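Oiled or lacquered worktop – which would you live with?

brackenlow
We're replacing the laminate in the kitchen and have settled on oak, or something close to it in colour. What we can't settle is the finish. The fitter says lacquer and forget it. My sister has oil on hers and says she'd never have anything else. Two adults, two children, a lot of tea. The quote for the timber alone is £1085 and I don't want to spoil it in the first year.

tinsnips71
Oil. You can repair it. We had a black ring by the tap after a holiday and I sanded that patch, put three coats on over a weekend and it was gone. With lacquer you'd be stripping the whole run.

Perrin_K
Disagree with the above. I've had lacquer for six years and have wiped it with a damp cloth, that's all. Oiling sounds fine until you're doing it every few months with everything off the side and the children told not to touch it. Most people stop bothering by the second winter.

tinsnips71
Every few months is only for the first year. After that I do mine twice a year, and it takes an evening.

brackenlow
Does it matter that ours will be an island with no sink in it? The sink run is staying as it is. It'll mostly be breakfast and homework.

Perrin_K
It helps. Water round the sink is what kills them. You'll still get felt tip and hot mugs.

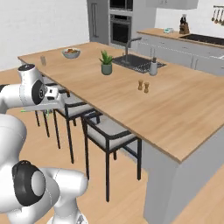 Wulline, Thu 13 November

brackenlow
Back with an update. We went to see the Larelon showroom and they had samples of both. I preferred the oiled one to touch. The lacquered one looked a bit yellow to me but my husband couldn't see it. They want £2617 for the island top fitted, or £2974 with the wider overhang for chairs. Is the overhang worth it?

moorhen
Yes if you're going to sit at it. Ours is too short and you end up sideways with your knees against the cabinet. Ask what's holding it up, though – a long overhang in solid wood needs support underneath.

Brock MacPherson
I fit these for a living. Either finish is fine if it's done properly. What I see go wrong is the underside left bare. Seal the bottom and all the edges before it goes down, or it will cup. Leave slots in the fixings as well so the timber can move.

tinsnips71
Agree with Brock about the underside. Mine was left bare and it lifted at one end.

Perrin_K
Still lacquer for me, with children.

brackenlow
Thanks all. Going for oil and the wider overhang. Fitting is booked for December and I've asked them to put in writing that the underside gets sealed.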